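One Arm, Two Shifts: Automation at the Corness Assembly Shop

Corness builds couplings and small drive parts for pump makers. Since October it has used a robot arm for part of the handling that its bench assemblers used to do by hand. Hicham Sqalli runs the assembly group. Nawal Ashour has worked the bench for most of her career and now spends half of each shift at the robot cell. They spoke in the break area between shifts, with Loubna Samir, the process engineer, joining for the second half.

What the robot does

Sqalli is careful about the scope. "It handles rings and discs. It picks a part off the table, turns it if it needs turning, and puts it where a person or a fixture can take over. It doesn't do the fitting. The fitting is still done by hand, and I have no plan on paper to change that."

The target for the cell is 500 parts a shift. The full order book calls for 1000 a day over two shifts, so on a good day the numbers meet with nothing to spare. Ashour says the figure matters less to her than the mix. "A run of 500 of the same ring is easy. Change the part four times in a shift and you lose the time in the changeovers."

The parts that give the most trouble are the ones with pins. A finger that closes a little off center can ride up on the edge of the ring, and the ring then turns in the grip. Samir's group went through several fingertip shapes before settling on a tapered one with a ribbed face and a black strip on the gripping side.

"The tip has to get down beside the rim without pushing the part away," Samir says. "If the part lies flat there is very little height to work with. We set the approach with the fingers wide open and come in low."
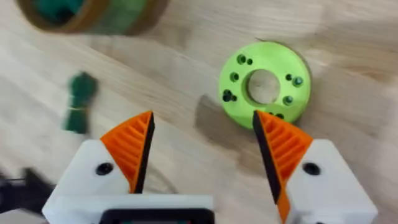 What changed at the bench

Before the cell, an assembler at Corness picked up a part, checked it, turned it over, fitted it and set it down. The checking happened in the hand, and no one wrote it down as a separate step. When the pick-up went to the robot, the checking went with it, and for the first weeks it was not being done at all.

"We found that out from a customer," Sqalli says. "A batch of 215 pieces came back with burrs in the center hole. Any of the bench people would have felt that with a thumb."

The check is now a written step with its own line on the job sheet. Ashour wrote the first version. It asks the operator to take a part from each tray, run a finger around the hole and look at the pins from the side. She would have liked it to be every part. Sqalli would have liked it to be fewer. The tray rule is what they agreed on.

Her own day is split. The first half she sets up the cell: clears the table, loads the program, teaches any new pick positions and watches the first tray. The second half she is back on fitting. Wael Tahiri, on the other shift, does it the other way around.

"My shoulder is better," she says. "I will say that first, because people ask. The reaching was the worst of the old job and I do much less of it. My eyes are more tired. Watching a machine do a thing correctly is harder work than doing it, and I don't think that was in the plan."

Asked whether the plan had covered it, Sqalli says it had not. The time study was done on hands. Watching was entered as idle time, and under the old pay scheme idle time did not count toward the rate. That was corrected after two months, with back pay.

Fingers and spares

Much of the work around the cell goes into the gripper itself. The housings and fingers are printed, and Samir treats them as consumables. The pads wear first. The plastic behind them holds up longer but can crack near a screw if someone overtightens it.

She prefers a finger with some give at its base. A stiff finger passes every error straight into the part or the arm. With a flexible collar, the finger can lean by a small amount and still close. The cost is accuracy, and for flat rings she says they can afford it.
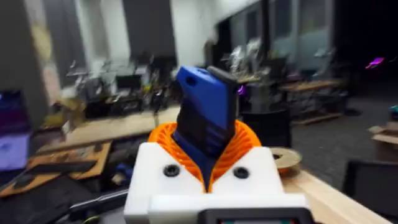

Changing a finger means backing out the screws, swapping the piece and running the teach routine again. Ashour can do it in the time it takes the other shift to change over. Magdy Morsy, who looks after maintenance for the whole building, wanted that work kept in his department. The two sides settled on a split: operators change fingers and pads, and maintenance handles anything with a cable on it.

"It was an argument about who gets called on a Saturday," Morsy said later by phone. "I'm content not to be called for a fingertip."

Color is used to keep versions apart. Samir started this after a worn set went back on the arm by mistake and dropped parts for most of a morning. Each new version of a finger gets a new color of plastic, and the old ones go in the scrap box the same day.

Pay, grades and the next cell

No one has been let go over the cell. Two people retired and were not replaced, and Sqalli does not present that as unrelated. "The headcount is down by two. The output is the same. People can do that sum without my help."

Cell operators have been moved up one pay grade. Bench assemblers who do not work the cell have stayed where they were, and Ashour considers this the main open problem. Some of them are better fitters than she is. They did not apply for the training because it was offered on short notice, on the late shift, when those with children could not stay.

A second round of training is being set up at different hours. Sqalli expects to fill it. A second cell is also under review, this one for packing finished couplings, and Samir has asked for two bench assemblers to sit in from the first meeting. For the first cell they were shown the layout after the table had been bolted down.

Ashour has put her name forward. Her first request is a stool at the right height for watching the tray.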